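How to refinish a scratched table top with chalk paint and wax

A worn top can be made usable again in a weekend. This method suits solid wood and most painted board. Allow one day for painting and a second for waxing.

You will need sugar soap, 120 and 240 grit sandpaper, a 500 ml tin of chalk paint, clear wax, a short-haired brush and some lint-free cloths.

1. Wash the top with sugar soap, rinse it and leave it to dry overnight.

2. Sand with the 120 grit, working along the length. Fill any deep scratches, let the filler harden and sand again with the 240.
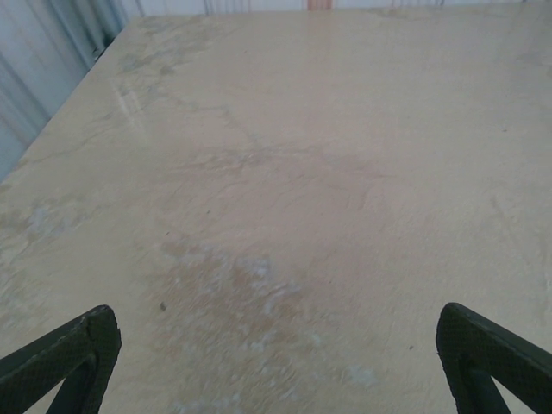
3. Wipe off the dust with a damp cloth. Brush on a thin first coat and leave it for seven hours. In August it may be ready sooner, but don't rush it.

4. Apply the second coat across the first. For a mottled finish, dab a slightly darker shade on with a crumpled cloth while the paint is still tacky.

5. Leave overnight, then rub in the wax a small patch at a time. Buff after 17 minutes.

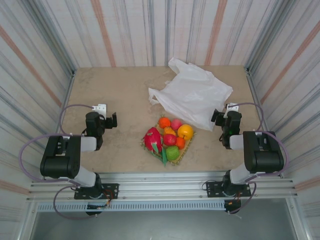
Beige top with metal strips along both sides.

If your table has metal trim, mask it before step 3 and pull the tape off before the last coat sets fully. Keep hot cups off the wax for a week.

Diễm Vương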